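Who Gets the Front Row? A report on press access at a trade signing
Journalism and Media, second year project
Handed in 10/11/26

I should say at the start that this isn't the project I meant to do. My proposal was on headlines, and how papers in two countries word the same event differently. Then in September I got a student press pass to the signing of the Rakine ferry agreement, spent most of a day in a corridor, and came home much more interested in the corridor than the agreement. My tutor let me switch (thank you!) as long as I kept the headline comparison in as a smaller section.

What the event was

The Rakine agreement lets a shipping company, Hivurex, run a daily ferry between two ports that have argued over fishing rights for years. There were ministers from both sides, a lunch, a lot of flags and a signing table. The organisers gave out 90 press passes. The room they had booked for the press conference held 50 people. I don't think you need to have studied media to see where that was going.

How I worked

I kept a notebook through the day and wrote up everything the same evening. Afterwards I sent a short set of questions to other people who had been there with a pass, and had 14 replies, which is fewer than I wanted. I also read the coverage in two outlets, the Tkachenko Courier and the Pramasura Daily, for the week after the signing. Some of the replies came in so late that I was coding them at midnight.
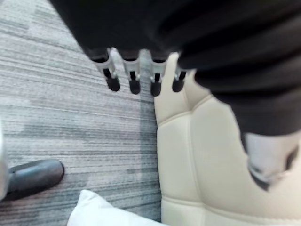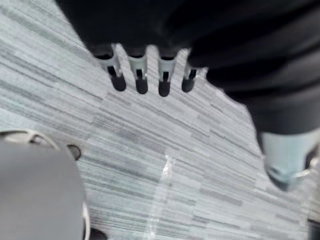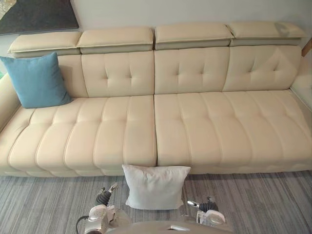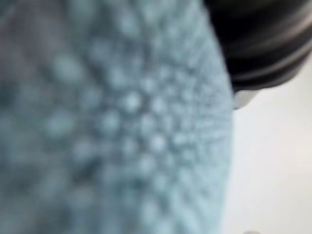
Who got in

We were told at the door that seats were first come, first served. I'd been there since before eight, so I felt quite smug -- and then a second list appeared. People on it were walked past the rest of us in small groups, and nobody on the desk would tell me who had drawn it up. I asked three times and was told to email. I did email, and I got a reply thanking me for my interest in ferries.

It would be very easy to turn this into a story about one side shutting out the other's reporters. The Pramasura Daily did exactly that the next morning. Its front page said its staff had been "herded" and left to stand while foreign guests sat down. I was in that queue, and I saw a reporter with a Pramasura badge go in with the first group. I also saw people from the other side stuck behind me, complaining just as loudly. So I can't back up the Daily's version. What I can say is that television crews got in early and people writing for small websites mostly didn't.

My replies fit with that. Nine of the 14 never got a seat, and seven of those nine worked alone or for very small outlets. Two people said they thought they'd been kept out over their nationality. I've taken that seriously, but neither had been told so, and I've tried to report it as what they felt.

The headlines

The Courier gave the signing 965 words and didn't mention the queue at all. The Daily ran 3,000 words over two days and more than half of it was about the door! If you'd only read the Daily you would hardly know there was going to be a ferry. I found the Courier's silence nearly as odd, as its own reporter was standing two places in front of me and was not a happy person.

Both papers used the same quote from the Hivurex spokesperson and cut it in different places. In the Courier he is "sorry for any delay". In the Daily he is "sorry" -- full stop, which sounds like he's owning up to something much bigger.

What I'd do differently

I'd ask for the seating list before the event, in writing. I'd also talk to the security staff, who I left out completely because I was a bit scared of them, and they probably knew more than the press desk did. And I'd send my questions out within a couple of days. Several people told me they had already forgotten which door they used.

My notebook pages are in Appendix A and the questions are in Appendix B. The replies are kept separately, as I promised people they wouldn't be named.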